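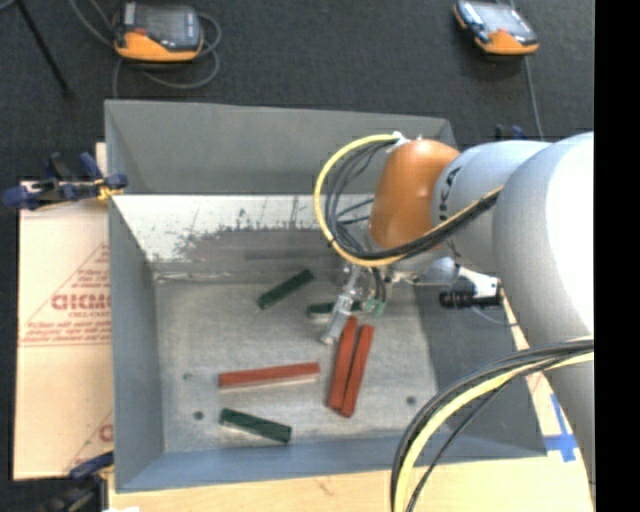
**Raghavendra Palaniappan**

## Does the Busance study timer help anyone revise?

The makers of Busance claim that 30 minutes of timed study beats an open evening with the books. I had my doubts, so in July I logged 90 sessions, half with the timer and half without, and sat a short vocabulary test after each.

My scores with the timer were slightly better. I don't trust the gap – I knew which sessions I wanted to fail, and I marked my own tests. Montri Sukprasert repeated the last 2 weeks on himself and got the opposite result.

The leaflet also quotes 3432 "happy learners", with no word on how they were asked. Until someone else does the marking, I would keep the kitchen clock.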